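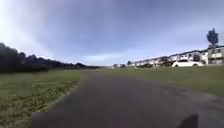

Section 4. Mounting the Rekska wheel sensor and first ride set-up

Read all of it once before you open the small parts bag. Tools are the 2.5 hex key (in the box), side cutters, a rag. Head unit should be charged already, see Section 2.

4.1 Sensor and magnet

1. Flip the bike or hang it on a stand. Front wheel must spin free.
2. Wipe down the left fork leg. Grease = sensor slides.
3. Peel the backing off the rubber pad, stick pad to inside of fork leg, below the brake.
4. Sensor on pad, arrow pointing at the spokes. Two zip ties, loose for now.
5. Clip magnet on a spoke. Flat side out.
6. Turn wheel slowly till magnet passes sensor. Gap should be less than the thickness of the hex key. Slide either one to get there.
7. Tighten ties. Trim ends. Spin wheel, listen for ticking. Ticking means it's hitting, redo step 6.

Note: Isaksson forks with the wide crown need the long ties, sold seperately. Short ones will pop.

CAUTION: Do not run a tie across the brake hose or cable. Check brake before riding, every time you touch the sensor.

4.2 Pairing

1. Hold MODE on the head unit till the screen blinks.
2. Spin the front wheel. Keep it going.
3. Screen shows SENS then OK. Let go of everything.
4. If it shows SENS and stays there, move other bikes with sensors out of the room and start over. Still nothing, new battery in the sensor.

The unit goes back to the clock after 90 seconds with no signal. Not a fault.

4.3 Wheel size

Factory setting is for the Jasport city tire. Any other tire, measure it yourself, the chart in the back is close but not exact.

1. Pump tires to your normal pressure.
2. Chalk mark on the tire at the ground, and one on the pavement right under it.
3. Sit on the bike. Roll straight ahead till the mark comes down again. Second chalk mark on pavement.
4. Measure between the two, in millimeters.
5. MENU, WHEEL, enter the number, SAVE.

Note: tires from Tivier run bigger than the sidewall says. Measure.

4.4 Check ride

Want a flat stretch with a known length. 1000 meters is best. 200 will do if that's all you have, but small errors are harder to see.

1. Reset TRIP at the start line, front axle over the line.
2. Ride it at a steady pace, straight, no weaving.
3. Stop with the axle over the end line. Read TRIP.
4. Reads short: raise the wheel number a little. Reads long: lower it. Ride again.

CAUTION: Don't stare at the screen while moving. Stop, then read.

4.5 Common problems

Speed drops to zero on bumps. Magnet gap to wide, or pad not stuck down.

Speed jumps very high. Two magnets on the wheel, take one off.

TRIP lost after battery change. Normal. ODO is kept.

Next: Section 5, backlight and alarms.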